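Where do I report a broken streetlight in Drostcombe, and does anybody fix them?
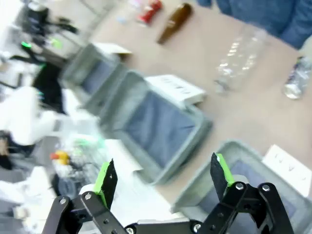
Plillura
Posted November 22, 2023

Hi all! I moved to Drostcombe in April and I love it, but the light at the corner by the bus stop on my street has been out for weeks. It's really dark there now that the evenings are short, and a cyclist got knocked off his bike right at that crossing (he's OK, just bruised). I called the police desk and they told me to call the town, and the town told me to call the power company. Who do I go to? The pole has a metal tag with 197 on it, if that helps.

Ondard

Great that you wrote down the tag number, that's the best thing you could have done! Go to the public works counter on the ground floor of town hall and ask for the street lighting form. The police only log the accident. The power company looks after the supply, but the lamps belong to the town — there are 2,000 of them, so without the pole number yours goes to the bottom of the pile. Put the bike accident on the form too, with the date, and ask for a stamped copy. They have 30 days to answer you in writing. Mine on the hill road got done well inside that, and the new lamp is wonderful, so much brighter!

Biwott

same thing on our street, still dark. I just emailed the local paper and they ran a little piece. worth a try

Plillura

Thank you both, so quick! I'll go to the counter tomorrow on my lunch break and get that stamp — and I'll write to the paper as well if I hear nothing.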